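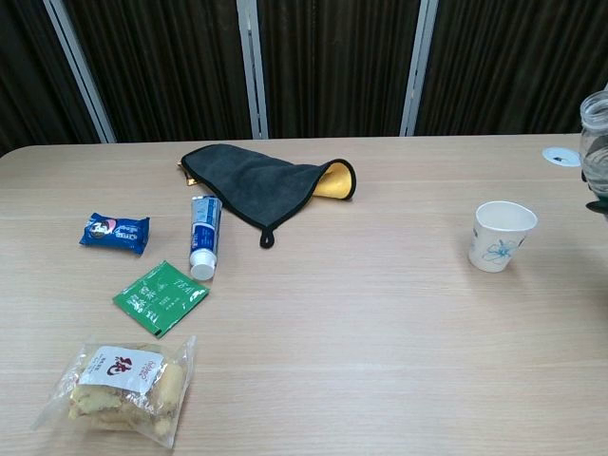 6. Table Clearing — First Run

Read section 2 before this one. Arm mounted, fingers on, stop button wired and tested. If any of that isn't done, stop and go back.

What this section gets you: a Grinura arm that picks things up off a table and puts them in a bin or on a shelf. Slowly. It will not be as fast as you. It will not be as fast as a bored teenager either. People ask us if it can do the chores yet. Some of them, with you in the room.

Before you start

Clear plastic bottle, paper cup, a cloth, a few small packets. Ordinary stuff from your own kitchen is fine. Don't buy a special set.
Table at the height set in section 2. Wood, laminate, whatever. No glass tops.
Lights on, curtains or blinds closed if sun hits the table.
Ditlow software updated and restarted. Restart it even if it says you don't need to.

CAUTION: No knives, no hot drinks, no real glass, no pills. Kids and pets out of the room.

6.1 Setting out the table

1. Put the tall things on one side, the flat things on the other. Cup on its own with plenty of bare table next to it.
2. Let the small stuff sit close together. A tea packet right up against a toothpaste cap is a good test, and it is what real tables look like.
3. Drop the cloth, don't fold it. Microfiber with a hanging loop is fine.
4. Leave wrappers shiny and creased. Do not flatten them for the arm.
5. Take a photo of the layout with your phone so you can put it back the same way.

6.2 Running the pick

1. Select Table > Clear > Supervised. Not Auto. Auto is greyed out until you finish 6.4 anyway.
2. Hand on the stop button. Keep it there.
3. Press Start. The arm looks first, up to 11 seconds, seems frozen. It isn't.
4. Bottle first. Fingers should close around the lower part of the body, then lift straight up. If they go for the neck, press stop and redo the finger calibration.
5. Let it carry the bottle to the bin. Don't reach in to help, even when it's painful to watch.
6. Cup next. Grip force on Light. On Medium you will be buying more cups.
7. Then the small packets, whatever order it picks. You can't set the order in this version.
8. Cloth last.

Note: if the arm hovers and does nothing, it has lost the object. Wait for the beep, press Retry. After 2 retries move the thing yourself and let it go on to the next.

6.3 What it's good at, what it isn't

Clear bottles — better than they used to be. Reflections still fool it now and then, mostly with strong light from the side.
Paper cups — good when empty. Never run one with liquid in it.
Toothpaste tubes — good. Grabs across the middle.
Flat packets — poor. Tea packets especially. The fingertips scrape along the table and the packet slides. The Naseo soft tips help, sold seperately.
Bread or pastry in a plastic bag — it can lift the bag. It can also crush what's inside. Light grip only, and expect it to grab a loose flap sometimes.
Cloths — it picks them up. Folding, no. Wiping, not in this release, please stop asking support.

Sorin Lungu's bench test from April: 104 picks, mixed items, nearly all the misses were flat packets or cloth. Your table will be different. Write down your own misses, the log in Ditlow only records the ones it notices.

6.4 Signing off supervised mode

1. Run the same layout 6 times. Put everything back by hand between runs, use your phone photo.
2. Change the layout. Swap sides, turn the packets, bunch up the cloth some other way.
3. Run it again.
4. Any drop from above bin height, start over from step 1.
5. Save the run file, then go to Settings > Modes and switch Auto on.

CAUTION: Auto does not mean leave the house. Same room, awake, button in reach.

Note for Paquette base owners: the rolling base must be locked, both levers. An unlocked base creeps a little on every lift and the arm starts missing to the left. Tarcísio Queiroz on the support desk gets this call alot. Check the levers before you call.

Finger cleaning and tip replacement are in section 7.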